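Command responsibility and the paper trail

4 April 2020

I spent most of this week reading the Etetti file again, and I want to set down why I think the usual reading of it is wrong. The file concerns the shelling of a market town in the second year of a civil conflict, and the trial of one officer, a battalion commander, for what his mortar crews did there. He was acquitted on the main count. The prosecution could show that the rounds came from his position and that people died. It could not show what he knew, or when.

Most comment on the case treats this as a failure of evidence. Cillian Nic Giolla's long article takes that line: better logs, better intercepts, a different verdict. I don't agree. The logs in the file are good. The trouble sits in the charge.

There are two common ways to reach a commander. The first is to say he ordered the act. The second is to say he knew, or should have known, that people under him were committing crimes, and failed to stop them or to punish them afterward. The second is usually called command responsibility. It has a long history and it appears in the Rome Statute at Article 28. It is not the same thing as giving an order, and it is proved by different material.

In Etetti the prosecutor charged the order. The national code had no article on command responsibility, so there was little choice, but the effect was that eleven weeks of hearings went into looking for a sentence spoken over a radio. The file has 2,295 pages. I count the radio transcripts as the least useful part of it, and they took up most of the court's time.

The useful part is the duty roster and the discipline book. The discipline book shows that the commander fined men for drinking, for losing equipment and for sleeping on post. It shows no entry of any kind after the first shelling, or after the second. Under a command responsibility charge, that silence would have been central. Under the charge the court had in front of it, the silence was background, and the judgment gives it one paragraph (paragraph 105, for anyone who has the text).
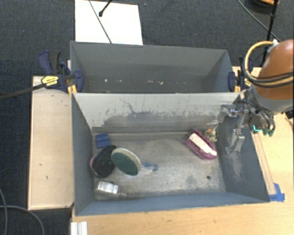

The defense answer on this point deserves to be stated fairly. Counsel argued that a commander in active fighting cannot be expected to open an inquiry each time a round lands in the wrong place, and that the duty to punish assumes some working system to hand the suspect over to. The military prosecutor's office for the district had moved twice by then. Its mail was going to the old address at Bruredeo for part of the period.

I think that argument lowers the duty without removing it. The standard in most codes is "necessary and reasonable measures within his power." A commander who cannot reach a prosecutor can still write a report, relieve a crew chief, or change the firing orders. Any of these would have left a mark in the books. The court didn't have to decide whether he did enough, as it was never asked.

A second problem is time limits. Several of the lesser counts were brought as ordinary criminal negligence, and those expired before trial. War crimes are commonly exempt from limitation, ordinary negligence commonly is not, and a prosecutor who charges down to what can be easily proved may find that the easy charge has a clock on it. Two of the three crew members walked out on that ground. The third had left the country.

Malachy Keogh wrote to me after my last post and made a point I had skipped. Adding command responsibility to the code now would not reach Etetti, he says, because criminal law can't be applied backward. That is the standard objection and it has a standard reply: if the conduct was already criminal under international law when it was done, a later domestic statute only supplies the forum. Some constitutional courts accept the reply and some don't. The wording of the transitional clause matters a great deal, and the draft bill now in the chamber has no transitional clause at all. I have read it four times to be sure.

The draft has other gaps. It covers military commanders and leaves out civilian superiors, which would exclude the regional administration at Flido, where the supply decisions were made. It defines "effective control" by formal rank. Irregular units often have no formal rank, or have ranks they gave themselves, and a test based on rank will miss the people who ran them. The Zariņš commentary suggests a list of factors (power to issue orders, power to discipline, control of pay and ammunition), and I would copy that list into the bill nearly as it stands.

The penalty section also allows a fine of 1,000 currency units in place of custody where the superior "was negligent only." I assume this was carried over from the older military code. It should come out.

Comments on the draft close at the end of April. Mine will cover the transitional clause, civilian superiors and the control test, in that order, and I will post the text here once it has been sent. If anyone has a clean scan of the discipline book, pages after the second shelling, please write. My copy has a fold across the column for remarks.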